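**Ticket 76: left arm drops off its pose when both grippers work close together**

Opened 2022-12-18, Virham shared workshop, back bench

Hello all, and sorry in advance for the length of this one. I'm still trying to get the two arms to put together the hub motor for the Vadmont cart, and there is a fault I can't shake off. Each arm behaves beautifully alone. Bring the grippers near each other over the middle of the table and, sooner or later, the left one sags a little, the Mallilon controller logs "following error, joint 4" and the whole program stops.

It began when I was teaching the approach to the aluminium housing. I like to bring a fingertip right up to the edge of the flange and use that as my reference, and it had been repeating nicely to within 2 mm until then.

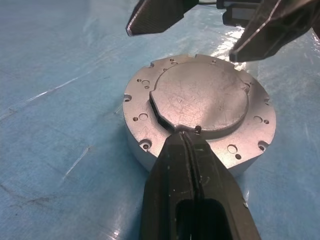
## Tried so far

- Restarted the controller and re-homed both arms. No change.
- Dropped the speed from 100 per cent to 20 per cent. The fault comes later in the cycle but it does come.
- Ran the left arm through the same path with nothing in the gripper. It went twenty cycles without a murmur, which cheered me up no end, although it also means I can't blame the path.
- Put the Nygård gripper settings back to the defaults. The grip got weaker and the fault stayed exactly as it was, so I have put my own values back.
- Swapped the two power supplies over. The fault stayed with the left arm.

## Where I've got to

I had been thinking of this as an electrical problem, and now I'm much less sure.

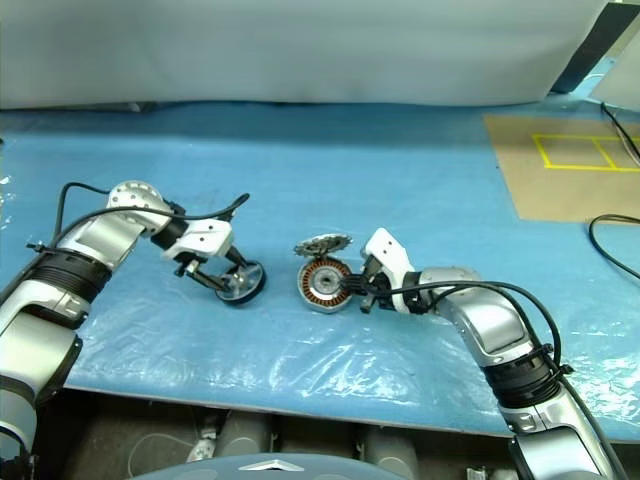

The payload setting is my main suspect at the moment. I entered the weight of each part when I wrote the program back in March, but I never told the controller that a part might be touching something else while it was held. The left gripper has the metal disc up on its edge with part of it on the table, so the arm may well be pushing down into the bench while it thinks it is holding steady in mid-air. The right one has the stator lying flat and never complains. I'd also like to rule out the cable looped over the top of the left arm — if it tugs as the wrist turns, that would look much the same in the log.

## Next

1. Raise the left hold position by 2 mm and run it again.
2. Re-route the left cable with more slack at the wrist.
3. If it still trips, send the joint 4 log to Mallilon support and ask what the limit is really set to.

If anyone at Virham has met this error on the same controller, please add a note underneath, however small. I'm leaving the ticket open, and please don't re-home the arms without reading the bench notes first — I'd like to keep the taught positions as they are.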